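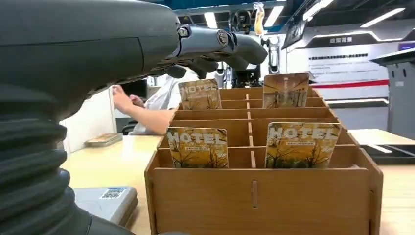 How many index cards does one tray of the Galindo card cabinet hold?
Up to 781 standard 3 x 5 cards without dividers. Each pair of tabbed dividers takes the space of three cards.

Galindo Card Cabinet, Model 2774

The 2774 is a five-tray cabinet for catalog cards, recipe cards and parts records. It replaces the earlier Busasbridge cabinet and has the same footprint, so the two can be stacked if the older unit is on the bottom.

Trays run on waxed hardwood runners. There are no metal slides. A stop at the rear of each runner keeps the tray from coming all the way out; lift the front edge slightly to clear it. Each tray has a follower block that locks at 7 positions and holds a part-filled row upright.

Body: birch, clear matte finish
Trays: 5, interchangeable
Card size: 3 x 5 in. only
Label holders: brass, one per tray
Assembly: none, apart from the feet

Cards with laminated faces are thicker than plain stock and reduce capacity. Measure a stack before ordering if most of your cards are laminated. Do not mix 4 x 6 cards in these trays; the sides are too low and the cards will catch on the runner above.

Wipe with a dry cloth. Rewax the runners with plain paraffin when a tray begins to drag.

Spare follower blocks and label holders ship from Civport. Complete cabinets ship from Vomcombe and are packed one per carton. Orders placed in June ship after the summer stock count.

5 comments
7 shares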